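30 September 2019
Kultum bench, PC disassembly and reassembly

Big step today! The two-stage search is in, and the arm is finding the CPU socket from a rough start pose without me nudging the target by hand. Stage one uses the wrist sensor to get over the socket area. Stage two drops the speed and goes by contact force alone, in a small spiral. Ese Chukwu suggested splitting it this way back in December and I should have listened sooner.

Training set for the stage one detector is now 1,409 crops, all from our own towers. I ran 40 approaches with the case on its side, and only 2 ended outside the spiral radius. Both misses had the lamp turned toward the chipset heatsink, so I suspect glare. Need to repeat with the lamp fixed.

The printed fixture is a real pleasure to work with. CPU, RAM stick and 2.5-inch drive each have their own spot, so the pick poses can stay hard-coded while we work on the insertion side.

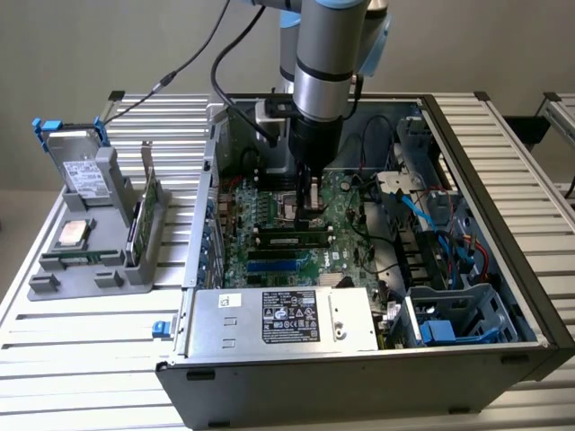 To do next

Rerun the same approaches with the old Letum planner for a fair baseline. Same start poses, same case.

Log force at full rate during the spiral. The Anozie script throws away every other sample, and I want to see the edge contacts properly.

Check cable slack at the wrist before trying the lower slots.

Ask Dritell about softer fingertips. I'd love to try them on the RAM next!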